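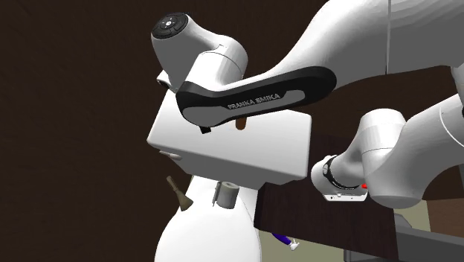 Simulated Franka arm at the edge of a wooden tabletop, seen from a low viewpoint.

Call for participants: remote operators for a grasping study in simulation

The Pangaribuan manipulation group is looking for people to take part in a paid study on how humans pick up awkwardly shaped objects with a robot arm. All sessions run in simulation over the internet. You do not need to live near the lab and you do not need any experience with robots.

What the study is about

In January we finished a first round in which a grasp planner chose its own contact points on 284 object models. It did well on boxes, cans and bottles. It did poorly on rings, handles, and objects with parts that stick out. On those the planner tends to pick the widest flat patch it can find, even when a person would go for a thin edge. We want human grasps on the same objects so we can train a second version, called Vadlow, and compare the two on objects neither has seen.

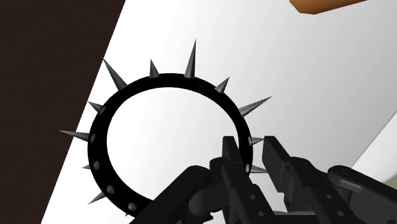

Spiked ring with round studs, held by the lower part of the band between the two fingers.

What you will do

You will move a simulated arm with a keyboard and mouse, or with a game controller if you have one. Each trial gives you one target object in a household setting. You bring the gripper to it, close the fingers, lift, and hold until the timer ends. Some trials ask you to set the object down in a marked spot. A few have other items close to the target, and touching them is recorded but does not end the trial.

You can switch between a view near the gripper and views of the whole arm. We log joint positions, finger contacts and which view you had open. We do not record your voice, your face or anything else on your screen.

A full set is 200 trials. Most people in the pilot split it over several days, and that is fine with us. Progress is saved after every trial. Across all participants we hope to collect over 2000 successful grasps on ring-shaped objects alone. 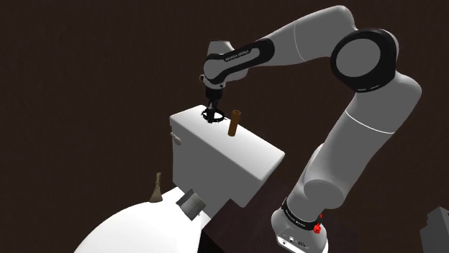
Gripper pointing straight down at a black ring on top of a white, tank-like box.

Who can take part

Adults 18 and over, with normal or corrected vision.
A laptop or desktop computer with a current browser. Phones and tablets will not work.
A stable connection. Lag makes the arm hard to control and we may have to drop those trials.
Left-handed people are especially welcome. We had too few in the pilot.

If you took part in the Ollitz drawer study you can still apply.

Pay

$12 per hour of session time, including the practice trials, paid through the Plurnorov participant system. Pay does not depend on how many grasps succeed. You can stop at any point and will be paid for the time you have put in.

How to apply

Fill in the sign-up form on the group page by March 21, 2025. Hortensia Bedoya handles scheduling and will send you a login and the consent form. Questions about the method or the data should go to Retno Siregar, who leads the study. Please put "Vadlow operators" in the subject line.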